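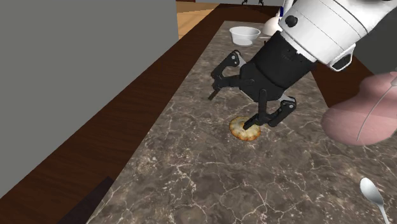 Can tannin bleed be stopped after the white paint is already on the dresser?
A coat of dewaxed shellac primer over the stained paint will seal it, provided the paint is fully dry and scuffed first. Repaint after the primer has set.

Thread: Pink stains coming through white paint, Fastosholm dresser

drawerpull
Original poster
June 18, 2025

I wanted the six-drawer dresser in the window at Hunt, which is $527 before delivery. I bought a used Fastosholm for $20 instead. Same proportions, same tapered legs, red-brown veneer on the case and drawer fronts.

Process so far: washed with degreaser, rinsed, let dry overnight. Sanded by hand. One coat of a water-based bonding primer, then two coats of Senduneo cabinet paint in a warm white. The first color coat looked fine. By the next morning there were pink-brown blotches on the top and on two of the drawer fronts. The second coat covered them for a few hours and then they came back in the same places.

The legs are clean. The inside edges of the case are clean. It is only the veneered faces.

Do I need to strip this, or can I seal over it? I have read both.

plumb_line
Seal over it. The stain is water soluble, so every water-based coat you add dissolves a bit more and carries it up. A third coat of white will do the same thing as the second.

Shellac is alcohol based and won't pick it up. I use Varunden, the dewaxed one, in white. Thin coats, good ventilation, throwaway brush. Once it's dry, scuff lightly and go back to your Senduneo.

oldveneer
I disagree with sealing over it, at least on the top. You now have a primer and two coats of paint, and you are about to add shellac and two more coats of paint. That is a thick film on a surface that takes wear. If the primer underneath didn't bond, the shellac has nothing solid to hold on to, and the whole stack comes off at the first knock.

I would strip the top and the drawer fronts, put the shellac on bare veneer, and leave the rest of the case alone.

plumb_line
That depends on whether the primer bonded, and it can be tested. Score a small crosshatch somewhere out of sight, press painter's tape on firmly, pull it back sharply. If the squares stay down, the film is sound and there's no argument for stripping. Stripping thin veneer has its own risks. Water-rinse strippers lift it at the edges.

drawerpull
I can do the tape test on the back edge of the top. What grit do you want for the scuff before shellac? I have a pack of 300 and some coarse paper that came with a block.

plumb_line
The 300 is fine. You're only taking the shine off. Keep the coarse paper away from it. If you go through the paint on a corner you will be into veneer, and possibly through that.

brackish
Is anyone sure this is tannin? Red-brown veneer that bleeds pink is often dye. A lot of used furniture was toned with a red dye stain under the clear coat, and once you sand through the clear it will bleed into nearly anything. The treatment is close to the same, but dye is more stubborn, and one coat of shellac isn't always enough.

There is a quick check. Find an unpainted spot, rub it with a white rag and a little denatured alcohol. If the rag goes pink right away, treat it as dye.

oldveneer
Careful with that. If it's alcohol-soluble dye, the shellac primer can pull it up too. I had that happen on a nightstand in August and ended up with a pink primer coat. 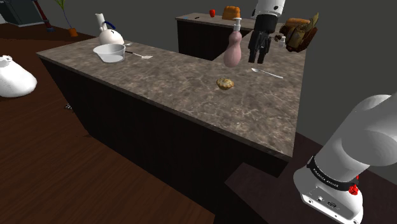 What fixed it was spraying the first coat instead of brushing it. A brush works the dye into the wet film. A light mist coat from a can flashes off before much can dissolve, and after that you can brush the second coat normally. I still think bare veneer is the better base for it, but I accept that the mist coat would also work over paint.

drawerpull
Results.

Tape test: squares stayed down, nothing on the tape. Rag test on the inside of the drawer opening: faint pink, took some rubbing. So possibly both, or a small amount of dye.

I am not going to strip it. The plan is one mist coat of Varunden on the top and the drawer fronts, then one brushed coat. Questions about timing. The can says recoat in under an hour. Is that enough before paint?

plumb_line
Enough for the second coat of shellac. Before paint I'd wait overnight and look at it in daylight. If there's going to be any color in it, you want to find out before the white goes on.

brackish
Agree on waiting. I would also prime the whole case and not only the blotchy faces. Sheen and color can read a little differently where the base changes, and you'll see the line on the sides where the top overhangs.

plumb_line
Two coats of the same paint should hide that. Not worth the extra primer in my opinion.

drawerpull
Update. Mist coat, then a brushed coat, left it 12 hours. There was one faint spot near the front left corner of the top. I hit that with a second brushed pass and it disappeared. Two coats of Senduneo since then and no pink on any of the faces.

I did not prime the sides. There is no line that I can find, but the room gets light from one direction only.

Next problem is the drawers. With the added paint the top two bind on the right side when it's humid. I have waxed the runners already.

oldveneer
Check the drawer edges before you blame the runners. Paint builds up on the top edge of the front, where the brush turns the corner. Sand that edge back to primer, then put paste wax on it. Do the same to the edge of the case opening if there's a ridge. Let the paint cure for a couple of weeks first or it will gum up the paper.

drawerpull
There is a ridge. I'll leave the drawers out until the paint is hard and sand it then.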